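Plemar Two-Finger Gripper Kit with Wrist Camera

Home / End-of-arm tools / Grippers / Plemar kits

The Plemar kit is a parallel gripper, a wrist camera and the small controller that runs both of them. It is sold for tabletop arms in labs, classrooms and small workshops. You can order it complete, or buy the gripper alone and keep the controller you already have.

We stock two versions. They share the same body, the same mounting plate and the same cable. The difference is in the fingers and in how hard they close.

Soft Close: slim fingers, lower force, 950 g complete with camera
Firm Close: heavier fingers, higher force, 1,050 g complete with camera

Most people ask us which one to get for mixed household items, the kind of table where a mug sits next to a bowl and a bottle on its side. We keep a bench set up for this and run both versions over the same sort of layout before a batch ships. 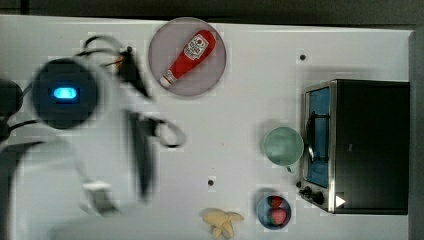

For that kind of work we recommend Soft Close as the starting point. It is more forgiving on thin rims and soft toys, and the lower weight leaves more payload for the arm. Firm Close is the better choice for full bottles, tools and anything with a slick label. If your tasks are split evenly, buy Firm Close and set the force limit down in the controller. Going the other way does not work, as Soft Close has no extra force to give.

Finger changes take a 2.5 mm hex key and two screws per finger. Run the homing routine after each change. If you skip it, the controller will report the wrong opening width until the next restart.

Controller

The kit comes with the Wideo controller, which reads the camera and drives the gripper over one cable. It also works with the Bandara controller if you already own one. We tested both. Grip commands behave the same on each. The Wideo starts faster and its settings page is easier to follow. The Bandara lets you save more force profiles, and you can copy them between machines as a text file.

Older Jomham controllers are not supported. They will power the gripper but can't read the finger position, so you get open and close with nothing in between.

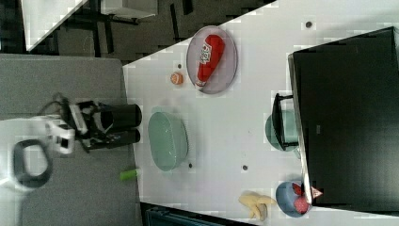
Leave slack in the cable at the wrist. A cable tied down too tightly will pull on the connector when the last joint turns, and a loose connector is the most common fault we see on returned units. Use the clip supplied in the box and check it by hand through the full range of wrist motion before you run anything at speed.

Reach and approach

The fingers are short, so approach direction matters. Bowls and dishes can be taken from above by the rim. Flat plates are harder, and neither version will lift one reliably from the middle. Bottles lying down should be gripped across the body, near the center of mass.

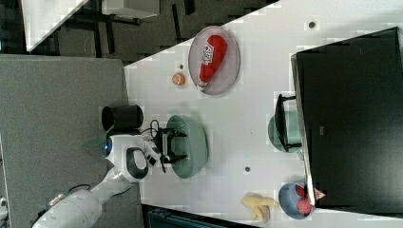 Gripper open over the green bowl, with a ketchup bottle lying across the plate behind.

Set the approach height per object if your software allows it. A single safe height for the whole table is slower, but it is the right setting for a first day with the kit.

Wrist camera

The camera looks out past the fingers, so both tips stay in view. It has a fixed focus. Matte surfaces give the cleanest picture. Shiny or perforated surfaces are more difficult, and exposure should be locked by hand when there is strong light in the picture. Automatic exposure will chase the bright areas and the fingers go nearly black.
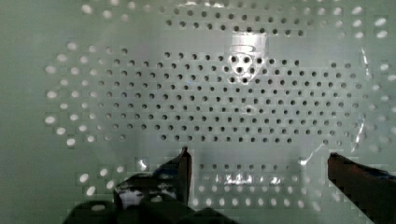 Wrist camera view of a perforated panel, with the open fingers at the bottom.

Wipe the lens with a dry cloth. Do not use solvent on the lens or on the finger pads.

In the box

Gripper body with fingers fitted
Wrist camera and bracket
Wideo controller and power supply
Cable and wrist clip
Hex key and mounting screws
Printed setup sheet

Spare fingers are sold in pairs and are listed under Parts.

Ordering and support

Tell us the make of your arm when you order and we will include the right adapter plate. Kits are checked on our bench before packing. Questions about fit, force settings or controller choice go to Lakmal Miah through the contact form. Send your controller's software version with the question.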